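Vaststead Oral History and Sound Archive
Progress report to the Gowda Fund, second half of the grant

Hello again, and thank you for your patience with the lateness of this one. I promised it for December and then we had the flood of tapes from Clendach, and I made the call that the tapes came first. You can shout at me at the review.

The headline is that we've now digitized 589 recordings. When I wrote last time we were still arguing over file names, so I'm pretty thrilled! The full collection stands at 2326 items now that the Clendach boxes have been logged, and yes, I know that's bigger than the number in our application. The application was written before a retired mill choir handed over everything they'd ever recorded, including (I think) every single rehearsal of the same four songs. I've put the rehearsals at the back of the line. The interviews with the old mill hands go to the front, as those cassettes are shedding badly and a couple already squeal when you play them.

Baking the sticky reels has gone well. We do it low and slow, overnight, and play them the next afternoon while they're still behaving. We lost one reel, a dance band from the Hudov social club, where the splices let go in about every place they could. I've kept the pieces in order and I'd like to try again with fresh splicing tape in the spring. The rest of the Hudov reels sound wonderful. There's a woman on one of them explaining how to cure a ham, with a dog barking the whole way through, and I've listened to it far more than my job requires.

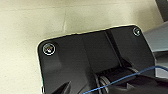 The listening room has been on my mind more than anything else this time around, and it's the part of the budget where I need to ask you for some flexibility. We put a lot of money into the decks and the converters and almost nothing into the room people will sit in. Bare painted walls throw every sound straight back at you, and a matte, faintly mottled cream finish like the one by that black plate is easy on the eyes but it won't do a thing for echo. I clapped my hands in ours and winced. What I'd like to do is hang thick curtain fabric along the two long walls and put a heavy rug down, and see how far that gets us before anyone says the words "acoustic panels" and sends me a quote. I can cover the fabric out of what we saved on shelving, if you're happy for me to move it across. There's a line for it in the spreadsheet, marked in yellow, waiting for your yes or no.

On the cataloging side, things are slower than I'd like. Each recording gets a summary, a list of places and subjects, and a note on sound quality. A clear interview takes me almost 90 minutes to write up properly. A bad one can eat a whole morning, especially when three people talk at once and one of them is eating. I tried automatic transcription on a handful and it was a decent start for the newer tapes and complete soup for the older ones. It doesn't know any of the local words, and it turned a whole story about sheep dipping into something about ships. I'm using it for a rough first pass on the clean recordings only – everything else I'm doing by ear.

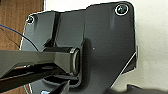 Dark gray plate with its screws set in round recesses, against an off-white wall.

Permissions are the other slow thing. You asked last time how we'd deal with recordings where the speaker has died or can't be traced. I've settled on three groups: open to everybody, open in the listening room only, and closed for now. If I'm unsure, it goes in the middle group. I've been writing to families as I find them, and the letters back have been the best part of this job. One family hadn't heard their grandfather's voice in decades and asked if they could have a copy for a wedding. They can, obviously.

We've also had 5 listening afternoons, two in Clendach and the rest here in Vaststead. I play a few clips, put the kettle on and let people talk. Attendance was up and down (the one that clashed with the big match was me and a plate of cookies, more or less), but the good ones were really good. People correct my notes, which I love. At the second Clendach one we fixed the names of half a dozen streets
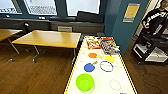 and got two more offers of tapes out of it, both of which I accepted with a straight face while thinking about my shelves. I'd like to keep these going after the grant ends. They cost very little and they've improved the catalog more than any software I've tried.

Money, quickly. We're under on shelving and travel, over on splicing tape and blank storage drives, and dead on for my hours. The second deck needs new belts and I've ordered them. I'm not asking for anything extra this time, only for permission to shift the shelving money as above.

Next up for me: finish the mill interviews, get the first batch of open recordings onto the website, hang those curtains if you'll let me, and have another go at the dance band. The website is built but ugly. I'm fine with ugly as long as the play button works on a phone, and at the moment it works on mine and not on my sister's, so that's my job for next week.

The spreadsheet and the updated item list are in the shared folder. Call me in the mornings if anything looks odd. After lunch I've usually got headphones on and won't hear the phone.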